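# The Wostlow clear-out gallery

*Updated 11 May 2025*

When five adults share a house for 8 years, the house fills up with things that each of them is certain belong to the other four. We are handing back the keys in July, so everything without a bedroom of its own has come out onto the grey carpet in the front room to be claimed, argued over or given away.

The rules are the same as for the garage weekend. If you want something, write to Mio. If two of you want it, whoever can say when it was last used gets it, and "Christmas, I think" doesn't count as a date. Anything left over goes to the op shop on Baert Street, where they have started to recognise the car.

A few matters arising before you scroll:

- The slow cooker has gone to Samer Semaan, who put a strong case and brought his own box.
- Kenta Honda has withdrawn his claim on the bookcase after measuring his new hallway. He would like his apology for the measuring tape remarks in writing.
- The 1,000-piece jigsaw of Urkport harbour has been put together one last time and comes to 773 pieces. It is mostly sky anyway. Free to a patient home.
- No, we are not keeping the colourful mugs "for visitors". We are moving to flats. The visitors can bring a mug.

Bergþóra has asked me to say that the pictures are for identification only and that no one should be rude about the carpet. It did get vacuumed, though I see a couple of specks have already moved back in. Whoever has the bond paperwork, please hang on to it - there is $300 riding on that floor.

## From the kitchen: the green bowl

Round, ceramic, mint green with a paler rim, and glossy enough to catch the light. It has held porridge, keys, a great many mandarins and, for one whole winter, the takeaway menus. Mio says it came from Prillard, in the homewares aisle at the back. Hiyori Oda says she carried it home on her lap on the train from Urkport. Both of them remember the price and it isn't the same price.

It has outlasted two sets of matching bowls that cost a good deal more, and I would quite like it myself, but I'm told the person who writes the captions can't also put in a claim. The wicker basket and the dark thing with the rounded corner up the top are separate items, so please don't write in asking for "the set". There is no set - there has never been a set of anything in this house.

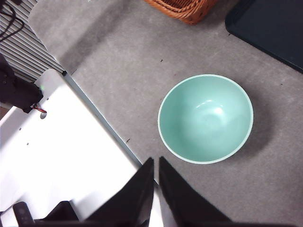
## Picking things up

Evenings are best, after six. Come to the side door, as the front one is behind the couch until Samer's cousin turns up with the ute. Bring your own newspaper for wrapping; ours went around the glasses.

If you were promised something in a conversation you can't prove, ring Mio first. She has a list, and she is in a generous mood until the end of the month.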